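工单标题:双手夹爪擦拭任务,左右两侧开合读数对不上,回放时布掉落
产品:Avel 手持双指夹爪(一对)
软件:Wutov 采集端 + Vedari 回放
提交人:Doaa Abdel Rahman
处理人:Vasiliki Tzavaras
状态:已解决,保留观察
创建:2025-04-10

问题描述(Doaa)

大家好!先说一句,这套夹爪我用得特别开心,手感真的好,所以这次出毛病我反而来劲了,一口气查到半夜,记录有点长,请多包涵。

任务是擦桌面:一手夹住米白色绒布,在圆桌中间的嵌入式电磁炉面板上擦,另一手在旁边配合换边。采集时一切顺利,画面清楚,指示灯也正常。可是数据放进 Vedari 回放,机械臂一抬手布就掉!看曲线,左手夹爪明明捏着布,开合读数却停在 6 毫米不动,右手那只同样捏布,读数接近零。 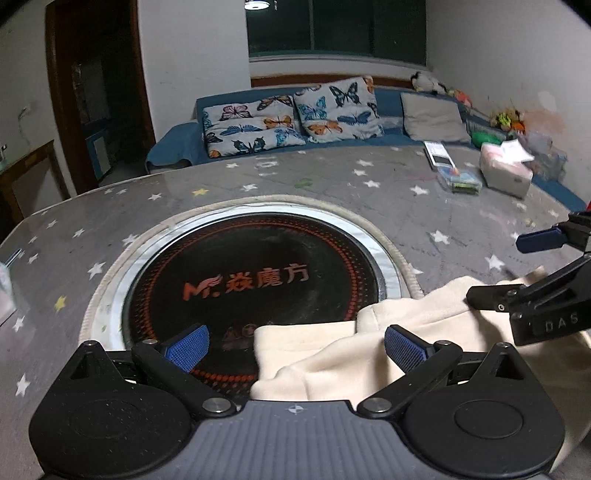 我一开始怀疑布太厚。这块布绒绒的,折几层以后确实有点厚度,于是换成单层再录,左手读数还是 6 毫米。空夹(两块指垫直接贴合)也是 6 毫米。好家伙,那就跟布没关系了。

复现步骤
1. 两只夹爪上电,打开 Wutov,等左右两路都显示已连接。
2. 不做归零,直接进入采集。
3. 左手空夹到底,看开合读数。
4. 夹布,擦一个来回,松开。
5. 在 Vedari 里回放同一段。
第 4 步之前读数就已经不对,回放必掉布,连试 3 次,次次如此。

已经试过的
换数据线,没变化。
左右接口对调,错误读数跟着左手夹爪走,说明不是接口。
重启采集端,没变化。
指垫擦干净再贴紧,没变化。

回复(Vasiliki)

Doaa 你好,这份记录写得太漂亮了,接口对调那一步帮我们省了一大圈!读数跟着夹爪走,基本可以锁定在夹爪本体或者它的标定文件。请再帮忙看两处:一是连杆根部的销钉有没有松动,用手轻推看看有没有旷量;二是标定目录里左手那份文件的最后修改时间。另外把出错那段的起止帧号发过来。

提醒一下,这个问题修好之前,回放请把速度限制打开,手不要伸进机械臂的工作范围。布掉了只是布掉了,换成硬一点的东西就不好玩了。还有,电磁炉请确认断电再擦,采集和回放都一样。

回复(Doaa)

收到!炉子的电源已经断开,回放也限速了。

销钉推了一遍,没有旷量,连杆开合很顺。标定文件倒是有发现:左手那份的修改时间还是去年 11 月,右手那份是上个月换完指垫以后重做的。我完全忘了左手也换过指垫!新指垫比旧的厚,零点自然就偏了。

出错的那段从第 1,071 帧开始,到第 2,000 帧结束,正好是夹着布压在面板边上擦的那一截。

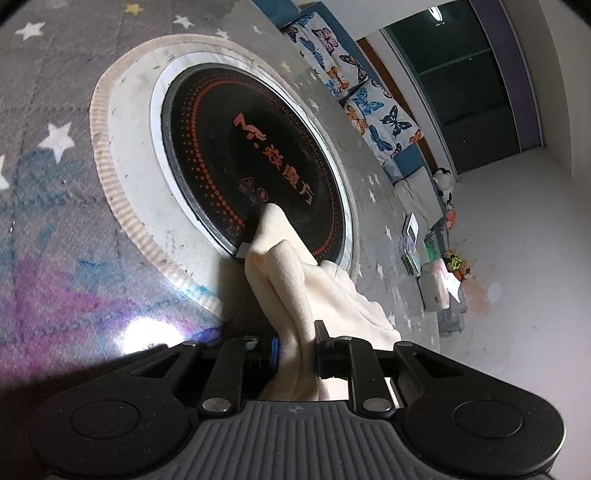
我把这一段逐帧翻了一遍,曲线上是一条平平的直线,怎么捏都不动。回放端把 6 毫米当成真实开度去执行,手指留了一道缝,布当然夹不住。道理一通,心里一下子亮堂了!

回复(Vasiliki)

找到了就好!平直线也解释得通:采集端会把低于旧零点的值截掉,所以捏得再紧也只显示下限。请按下面的顺序处理:

1. 退出 Wutov,备份左手旧标定文件,别直接删。
2. 左手夹爪完全张开,执行开位标定。
3. 空夹到底,保持到提示音结束,执行闭位标定。
4. 右手也重做一遍,两只用同一天的标定。
5. 旧数据不要用偏移量硬补,被截掉的部分补不回来,这一段请重录。

回复(Doaa)

全部做完。左手空夹读数归零,夹单层布和折叠布时曲线有了明显区别,终于能看到捏紧的动作了,太好看了!重录之后回放,布从抬手到放下一直夹着,没有掉。旧的那段已经打上“弃用”标记,没有混进训练集。

有一个小建议:Wutov 启动时能不能比较一下左右标定的日期,差得太远就弹个提醒?换指垫的时候手忙脚乱,真的很容易漏一只。

回复(Vasiliki)

建议已转给 Tsolakis 那边的采集端小组,单独开了需求。我这边先在换指垫的说明里加一行“左右都要重新标定”。工单先标为已解决,再录几轮如果读数又漂,直接在这里回复就会重新打开。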